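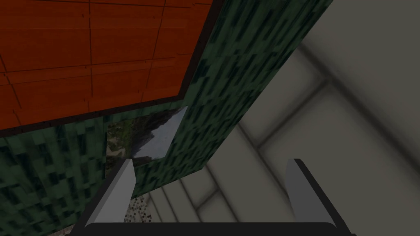
June 21, 2021

Notes on the TV visit to Wollum, for whoever picks up the location log after me.

Town says the episode will bring people in. Maybe. I went back through the Marino file last night and the numbers there don't support it. The visitor center counted 560 people through the door in the month after broadcast, against 31 fewer the year before. That could be weather. They also moved the sign that summer, so I don't trust the comparison at all.

Second thing – the release forms. The Ollell office sent 24 blank copies and wants them all back signed before the crew sets up. I have asked twice whether a background walk-past needs one. Two different answers, neither in writing. Treat every face as needing a form until we get an email.

Sound check in the hall: hum on the left channel again. Swapped the cable, still there. Swapped the recorder for the Stuner, hum got quieter but didn't go. The building wiring is my guess, though I said that last time too and it was a bad connector. Not ruling anything out until I run off battery.
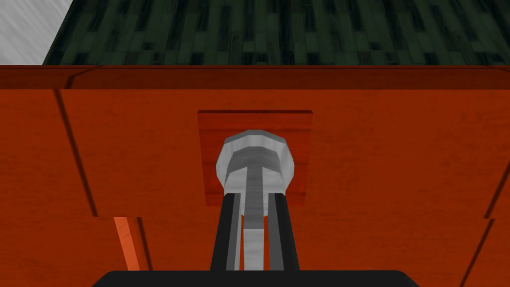 Orange-red cabinet, green planks behind. Render.

Interview list is too long. Everyone on it tells the same flood story, and the dates don't agree. Need the council minutes before we let any of it go to air.

Budget line for the hall is 1236, with no note of what it covers. Heating? Chairs? Asked, no reply.

To do:
battery test on the recorder
chase the walk-past answer
find out if September is a real air date or just something somebody said on the phone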